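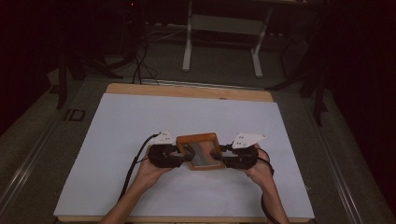
Robotics & Automation > Manipulation > Failure analysis

Search this site Search Advanced search

4.3 Premature release during two-handed transfer

The most frequent fault in the Finwood sessions was a release command issued by one gripper before the other had closed. We refer to it as a premature release. It accounted for 25 of the 400 transfer trials and was the only fault class that ended with an object leaving both grippers. The remaining faults were either recovered by the operator or stopped by the Rai supervisor process before contact was lost.

The logged jaw widths give the order of events. In a normal transfer, the receiving gripper closes, its width signal settles, and the giving gripper opens. In a premature release, the receiving width signal also settles, but at a value larger than the object. The jaws have stopped moving without having closed on anything. The supervisor tested only for a settled signal, so it treated the stop as a grasp. The median delay between this false grasp and the opening of the other gripper was 700 ms, long enough for an operator to notice the error but in most cases too short to correct it.
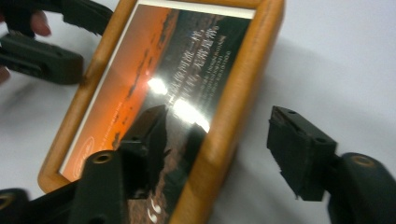
Figure 2. Gripper fingers at a framed print on the white work surface.

The width threshold had been set with solid blocks, which present the same thickness wherever they are gripped. Framed objects do not. The molding is thicker than the glazed area, and a finger that lands inside the molding meets the glass first. In Figure 2 one angular finger tip is pressed against the glass near the side of the frame, while the rubber pad of the opposing finger is still clear of the wood. A settled width reading taken in such a posture says nothing about whether the object is held. The glass also produces strong glare and a reflection of the finger, and the Flovent pose estimator, which relies on edges, was therefore of little use as a second check.

Pad condition was examined as a possible contributing cause. The rubber block in Figure 2 is slightly torn at the lower edge of its front face. We repeated part of the series with new pads and found no change in the rate of premature release, although slip after a correct grasp became less common. Pad wear is treated separately in Section 4.5.

Two changes were made in March. The release condition now requires a rise in motor current on the receiving side, held for 2 consecutive control cycles, in addition to the settled width. The opening speed of the giving gripper was also reduced. Sarmīte Urbonaitė reviewed the logs from before and after the change and assigned fault classes without access to the software version. The current threshold was tuned on the Dallard objects only and should be checked again before it is used with softer materials.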